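4.3 Loading the tower and teaching the cage position

The Roddale dual-arm cell must be in hold before anyone reaches over the table. Both arms should be parked high.

1. Remove the side panel and lay the tower on its side on the slotted table, open face up.
2. Set the fixture plate to the left of the tower. Leave a gap of 40 mm.
3. Seat the white insert in its pocket.

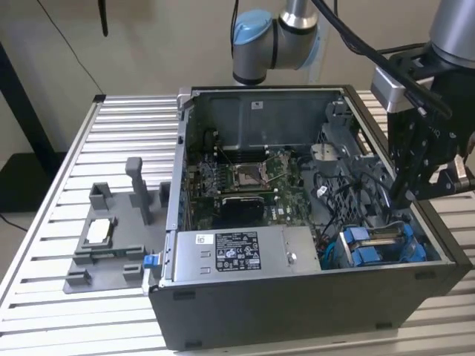 4. On the pendant, select Teach, then position 5 (drive cage). Jog the gripper arm at low speed only.

CAUTION: Keep the arm cable clear of the chassis walls. Do not jog the wrist with the fingers below the rim of the case.

5. Bring the fingers in over the cage - approach from above - and store the point. 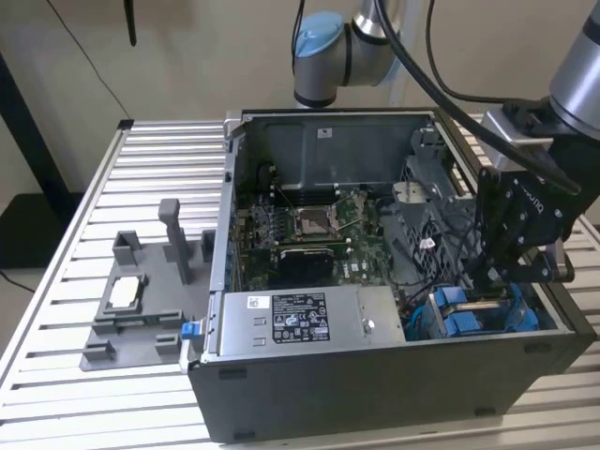

6. Retract to the park height and run the check cycle. Fault 433 means the stored point is out of reach; repeat from step 4.

Note: Points taught on the older Grikness controller cannot be imported.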